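Falmont's used book fair is back, and the novels are taking over

If you have ever wanted to carry home more fiction than you can reasonably read in a winter, mark your calendar for 17th October. The Falmont Book Fair returns to the old Jansen building on Mill Street, with doors open at 8 in the morning and more novels on the tables than in any year since it began.

The fair has always had a little of everything. Cookbooks, railroad histories, boxed sets of field guides, that one shelf of hardback thrillers everybody's uncle seems to own. This year the fiction side has grown so much that it gets the whole ground floor to itself, and I could not be happier about it. The final tally of donated novels came to 1,343, sorted by author and (mostly) in alphabetical order. Everything else has moved upstairs, where there is also coffee.

A big part of the growth comes from one house. A family on the Paltano side of the river cleared a collection built up over four decades, and it is a treat: first novels by writers who never published a second, slim translated paperbacks from small presses, and a long run of Erkance Editions with the plain gray spines. If you collect Erkance you will already know how rarely they turn up in these parts. The press printed small, often no more than 3,000 copies of a title, and stopped taking on new fiction years ago. There are enough of them here to fill a good stretch of table, and they are priced like everything else, so go early.

I was allowed in for a peek while the boxes were being unpacked and came away with a list as long as my arm. There is a lovely copy of "The Salt Wagon," the big generational novel that half of Falmont read in the same summer, and there are two different editions of "Marrow Lane," including the early one with the chapter that was later taken out. I read the later version in college and had no idea the missing chapter existed until I opened the book in the middle of the room and stood there reading it, start to finish, with my coat on. It changes how you see the older sister completely. I won't say more than that!

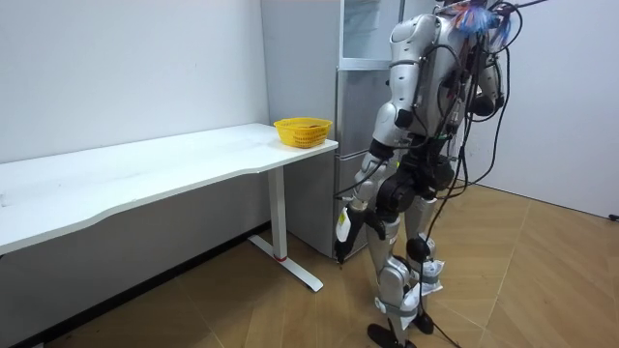 Heriberto Alvarado would start with the short novels. Anything under 200 pages tends to get lost between the doorstops, he said, and those are the books he ends up pressing on people year after year. He picked out "A Room in Vesper," which he has read five times, and said the opening page still makes him put the book down and look out of the window for a minute. His other advice was to skip the jacket copy, read a page from somewhere past the middle, and buy the book if you want to know who is talking.

I tried his method on a dozen or so titles and it works beautifully. It sent me to a quiet novel about a ferry pilot that I would never have picked up from the cover, and it saved me from a very handsome book that had all its good sentences in the first chapter.

Prices are simple again. Paperbacks are a dollar, hardcovers are three, and the few signed copies are marked individually on a slip inside the front cover. Cards are fine this year, although the line for cash moves faster. Money raised goes to the Falmont library's fiction budget, and last year's fair paid for a new set of large-print novels along with the bookmobile's winter stock.

There is also a program of readings, and it is the best one yet. Thirteen short readings run through the day in the back room, each of them lasting 15 minutes, with time in between to stretch and wander back to the tables. Local readers have picked a passage from a novel they love — no reading from your own work, that is the only rule — and the choices are all over the map. There is a comic dinner party, a shipwreck, a love letter that takes up a whole chapter, and the ending of a ghost story, which seems a bold thing to read aloud to people who may be holding the book. The full list is posted by the front door, and the first reading starts at 10.

Children are very welcome. The middle-grade novels are on the low tables by the stairs, and anyone under 12 can choose one book to take home free. There will be a story hour at 11 with the opening chapters of "Pim and the Lantern House," and if it goes the way it did last year, plenty of parents will be hunting for a copy right afterward. Three are in stock as far as I know, so good luck to you all.

The reading group from the Paltano branch will have a table too, and they are looking for members. They meet on the second Tuesday evening of the month and read only novels, one at a time, with no homework and no quizzes. The next pick is "The Weir Keepers," a strange and tender book about two brothers and a flooded town. I finished it last week and have been thinking about it ever since — the last 30 pages are as good as anything I have read this year. Copies for the group can be borrowed from the branch desk.

A few practical things. The parking lot behind the Jansen building is small and fills up by 9, but the lot at the middle school is open all day and it is a five-minute walk. The side entrance on Cooper Street has a ramp, and there is an elevator to the upper floor. Bring your own bags if you can. Boxes will be available for anyone buying in quantity, and you can leave a full one at the front desk with your name on it while you go back for another round.

Book donations for this fair are now closed, but the library will begin taking them again in the new year. Clean novels in readable shape are always wanted, and so are audiobooks on disc. Encyclopedias and old textbooks can't be accepted.

The fair closes at 4. From 3 onward everything left on the ground floor goes for five dollars a bag, as much as you can fit. The Erkance books will be long gone by then, but last October I filled a bag in that final hour and found a novel in it that I have since bought for four different friends.

Falmont Book Fair, Jansen building, Mill Street. Saturday, 8 to 4. Admission is free.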